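We use cookies to remember your preferences and to see which stories get read. By continuing to browse you agree to this. Accept | Manage settings

The Island Has to Be Clear by Supper: A Kitchen Talk with Marlies Gisler

I got to Marlies Gisler's place in Henbridge twenty minutes early, which is a terrible thing to do to anyone, and she opened the door with a dish towel over her shoulder and said, "Good, you can carry something." So I carried something! Two bags of shopping from the hallway to the kitchen, and then I was told to sit on the stool that doesn't wobble.

If you've been reading this series since September you know the idea. I go to people's homes and ask them about the one room they have strong opinions on. Kilian Wyss gave us his garage (still the most letters I've ever had), Heidrun Baumgartner did her linen closet, and a lot of you wrote in asking for a kitchen. Marlies cooked for a boarding house in Zurkedberg for years before she moved here, feeding whoever came down the stairs, and she has opinions about kitchens the way other people have opinions about football.

Hers is white. Very white. White island, white cabinets, white counter with the sink behind it. I asked if that wasn't a lot of wiping.

"It's all wiping," she said. "But I had a brown kitchen for eleven years and I never knew what was on it. I'd put my sleeve down in jam. With this one I know right away if there's jam."

The island was the big purchase. She'd wanted one ever since the boarding house, where there was a table in the middle of the room that everything landed on: mail, bread, somebody's bicycle pump. She told me the table was the only part of that job she dreamed about afterward. When she and her sister redid the Henbridge kitchen they spent so long arguing over the size of the island that the builder went off and did the bathroom first.

"My sister wanted it bigger. I said, bigger, and then what? Then you have a bigger place to put the mail."

So what is it for? I figured she'd say chopping or rolling out dough, and she does do both there, but the answer I got was groceries. Everything that comes into the house goes on the island first. Nothing goes straight from bag to cupboard. She lines it up along the back edge, standing, fronts out if she can manage it, and then she makes herself a drink and has a look at what she's got.

"You see it all at once and you think, oh, I bought crackers again. Or you think, there's three suppers there and no vegetables, Marlies, shame on you. In the bag you don't see that. In the cupboard you certainly don't see that."

I said it sounded like a shop window and she liked that a lot, she said it twice more before I left.

Her rules, as far as I could get them down while also eating a slice of poppy seed cake: tall things at the back. Bags of anything crinkly get leaned on a box or they slump over in the night. Open packages never go on the island, they have their own shelf by the stove. The front half stays clear so there's room to work. And the whole row has to be gone by supper, put away or cooked, one or the other.

"By supper," she repeated, and pointed her fork at me. I don't know what she thought I was going to do.

I asked what's in the house at all times. Eggs, rice, onions, mustard from the Derese market (she won't have any other, and the jar is apparently 539 grams, a size she considers ridiculous and buys anyway). Crackers, for soup and for visitors and for eleven at night. And instant noodles, which surprised me, coming from a woman who once made dumplings for a whole floor of railroad men.

"Why is that surprising? I cooked for people all day long. You think I went upstairs and made myself a roast? I had a noodle cup and I sat on the bed. Best meal of the day."

She still has them on evenings when she doesn't feel like it. She adds an egg and whatever herb is about to give up on the windowsill, and she will not be talked out of putting the lid back on for two minutes longer than the package tells her to.

The mugs are plastic, most of them. She broke so much china in her working life that she made a decision when she retired, and she's never gone back. I'd always thought of a plastic mug as something for camping, but I drank my coffee out of one and it was perfectly good coffee.
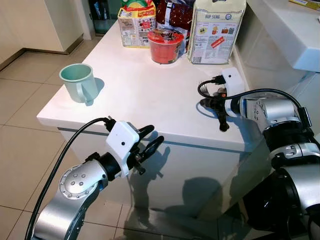

Hermine Reisinger thinks the row is only a way of putting off the putting away, and says she has told Marlies so many times: a cracker package goes in the cupboard the minute it's through the door, and then you can sit down with a clear conscience.

Marlies had heard this one before. "She has a pantry," she said. "A whole pantry, with a door. I have four cupboards and one of them is pans. If I put things away without looking, I'm eating crackers until spring."

I'm with Marlies on this, I think, though I'll admit I went home and tried the row and by nine in the evening it was all still standing there and I'd added the mail. It takes a firmer character than mine. I did find out I own three jars of capers.

Before I left I asked what she'd change if she could. I expected a long list. She thought about it for a while, looked around, ran her thumb along the edge of the counter.

"The drawer by the sink sticks," she said. "And I'd like a hook for the towel. I've wanted a hook since we moved in." The dish towel was still on her shoulder. I have a hook at home I'm not using, so I'm bringing it over next week, and she's promised me the rest of the cake.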